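Write Down What "Folded" Means

August 4, 2023

I have a grievance about dish towels, and I'd like to get it off my chest before the Kamath working draft closes for comments at the end of August.

If you haven't been following along (lucky you), the draft is a set of good-practice rules for people who record household tasks by hand so that robots can learn from them. Somebody holds a gripper, does the chore, and the recording goes into a pile with a lot of other recordings. I've been doing this at Hotlow for a while now, mostly cloth. Towels, napkins, pillowcases, the occasional sock when I've annoyed someone. And the draft is pretty good! It has pages and pages on calibration and file naming and how to store consent forms. I agreed with nearly all of it, and I even liked the bit on lighting, which I expected to hate.

But the part on what a finished task looks like is two sentences long. Two! It says the operator should "complete the task to a reasonable standard" and mark the recording as a success or a failure. Well, my reasonable standard for a folded towel is my grandmother's, and she would have sent most of you back to start over. My colleague Kalkidan Gashaw thinks a towel is folded when it fits in the drawer. We sat at the same table for most of a spring, doing the same job, and we were teaching opposite things.

We only found out when the folks at Skistbridge asked us for a batch and then asked, very politely, why the successes looked so different from each other. So we pulled 411 recordings and each marked them again without looking at the original label. We disagreed on 70. I've heard people say that's not bad, and maybe for some jobs it isn't, but these were towels. Somebody is going to want this stuff to handle bandages someday.

The usual answer I get is that variety is good, the robot should see all kinds of folding. Sure, I'm all for variety. Give me wrinkled cloth and flat cloth, stiff cloth, cloth with a fat stitched border that behaves nothing like the middle. Start it crooked. Use your left hand. What I don't want is variety in the word "success," which is a word we wrote down and which other people are going to trust.

So what would I put in? First, every task gets a written end state before anyone picks up a gripper, and it has to be something a stranger could check. "Edges meet within the width of the border" is fine. "Neat" is hopeless. I'd also like a picture of a good one and a picture of a barely good one taped to the table, and the barely good one matters more, if you ask me. That's where all our arguing happened.

Second, bring back the third label. The Pivurow guidelines had one, called "unsure," and it got dropped from this draft because people supposedly overused it. I overused it! I was unsure a lot! When a corner slips out and you catch it again and the fold ends up okay, is that a success? I can make the case either way depending on how close it is to lunch. Let me say so and let somebody downstream decide whether they want it.

Third, say something about regrasps and about where you're allowed to begin. The draft treats the start of a recording as whenever you press the button. Some of us press it with the fingers already hovering over the cloth, some of us press it from across the table, and one guy (still my friend) used to press it after he'd already smoothed everything out by hand. Pick a starting distance and put it in the document. I don't much care which one.

I know how this sounds. It's more paperwork, and small shops will grumble, and I'll grumble too when I'm the one filling it in. We tried it anyway at Hotlow with a one-page sheet per task and it took us 8 days to stop complaining. Kalkidan still folds like she's mad at the towel, but now when she marks one as good I know what she means by it, and she knows I'm not grading on my grandmother's curve.

Comments on the draft are open to anybody who does this work. If you've ever stared at a corner and wondered whether it counts, please send one in.
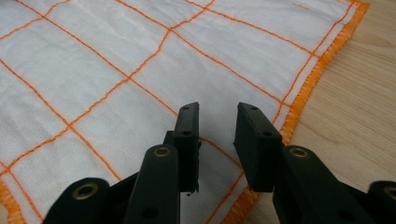

Gripper open over a stitched cloth, close to the orange border.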